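Skidwood Kitchen Study: Call for Participants

We are looking for people who cook for themselves at home at least four nights a week and are willing to write down what they make, what they buy and what they throw out. The study runs for five weeks in the fall. Applications close 18/08/2023.

What the study is about

Skidwood is a small research office that works on household food. For the past two years we have looked at how people plan meals when they live alone or with one other person. Most of what gets published on food waste comes from families with children, and the advice that follows is written for them: cook in bulk, freeze half, shop once a week. People in one- and two-person homes tell us that this advice doesn't fit the way they eat or the size of their freezer. We want a better record of what they do.

The study is led by Katalin Virág. Aishwarya Rajan handles the diaries and is the person you will hear from most often.

What you would do

Each evening you fill in one page of a printed diary. It asks what you cooked, which items you opened that day, what was left over and where it went (refrigerator, freezer, trash, compost, a neighbor, the dog). Most people in the June trial finished the page in five minutes. Days when you eat out still count. You write "out" and turn the page.

Once a week you save your grocery receipts in the envelope at the back of the diary. You may black out anything you don't want us to see. We need the date and the food items. We do not need the store name or how you paid.

At the end of the study you come in for one conversation of an hour and a half. You bring the diary and we go through it together. There are no right answers and we don't grade anyone's cooking. If you had toast for dinner three nights in a row, write toast.

Where the conversations take place

All conversations are held at our office on the second floor of the Kasprzak building. The entrance is on the loading dock side, through the green door. There is an elevator, and the restroom on our floor is wheelchair accessible. Street parking is free after 5 p.m. The bus stops across the road.
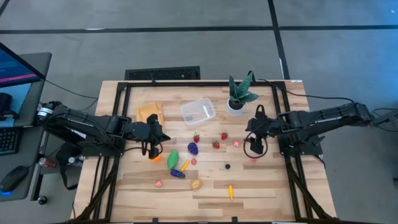
Mortimer Tran, from the June trial, told us he nearly quit in the second week over the leftovers column, and that he could never decide if half an onion was a leftover or an ingredient. He asked us to settle it before the next group started. We have. An onion that has been cut but not cooked goes under "opened." Once it has been cooked it goes under "left over." The same goes for rice, beans, cheese and bread. The new diary has a list of common foods inside the front cover, and you can call if yours isn't on it.

Two other changes came out of the trial. The pages are now larger, and the section on spices is gone.

Who can take part

You can apply if you:
are 19 or older
live alone or with one other adult
cook dinner at home at least four nights in a normal week
do most of the grocery shopping for your home
can read and write English well enough to keep the diary
will be at home for the whole five weeks, apart from a weekend or two

If two adults share the home, only one keeps the diary. The other person has to know about it and agree, as the diary will show what they eat too. We will send a short form for them to sign.

You can't take part if you work for a grocery chain or a meal kit company, or if you are on a diet supervised by a hospital. People who were in the June trial can't join again.

We have room for 30 people. We would like to have a mix of ages and incomes, and we are short on applicants over 65 and on people who work nights. If you work nights, your "dinner" is whatever meal you cook after your longest sleep. Please apply.

What you get

Participants are paid $190 in total: $20 for each full week of the diary and $90 after the conversation. If you drop out, you keep what you have earned for the weeks you finished. Payment is by check or prepaid card. Bus fare to the office is paid back on the day.

You also get a copy of your own diary, and the report when it is done, which we expect will be next summer.

Your information

Your name is kept apart from your diary. The diary carries a number, and the list that links numbers to names is locked in a cabinet and shredded when the study ends. Conversations are recorded on audio only, and the recording is erased once it has been typed up. We may quote from diaries in the report, but never with a name or with anything that would point to you. You can stop at any time and ask us to take your pages out, up to the day the report goes to print.

How to apply

Pick up a form at our office or call and ask Aishwarya to mail you one. The form is one page. Tell us who lives in your home, how often you cook, and what you made the last three times you cooked dinner. Please don't send recipes.

You will hear from us by mail within two weeks of the closing date, whether or not you have a place. People who don't get one can ask to go on the waiting list, and a few places usually open up in the first days.

Phone hours are Monday to Thursday, 10 a.m. to 3 p.m. Leave a message outside those hours and say when it suits you to be called back.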